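Tessier opens its clothing corner at Mundwood

2026-02-10

Hi, I'm Monique Besson, and I get to share some fun news: Tessier has a clothing corner now! We've sold chairs and cases at Mundwood for 14 years, and people kept asking where the robes in our window came from. So we finally gave in and put up a rack.

It's a plain black metal one by the brick wall, and I love how the soft colors look against all that reddish brown (I wanted to paint the bricks white, and Kelly Medeiros talked me out of it, thank goodness). The pale pink robe with the tie belt is my favorite so far. 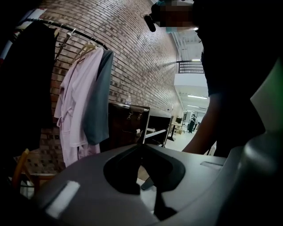

Every robe in the new line is sewn by Tincuța Pană in her studio upstairs. She's making 500 for the first season, and they come in three lengths. Prices start at $64, and the wooden hanger goes home with you if you want it!

The older stock is staying put, so yes, you can still come in for a chair with a woven seat or a leather case with buckle straps. Come by any day after 10 and try things on. Gülizar Güler is at the counter most mornings and will hem a sleeve while you wait.

Press contact: Abundio Bañuelos, Tessier at Mundwood. Samples and a price list can be sent on request.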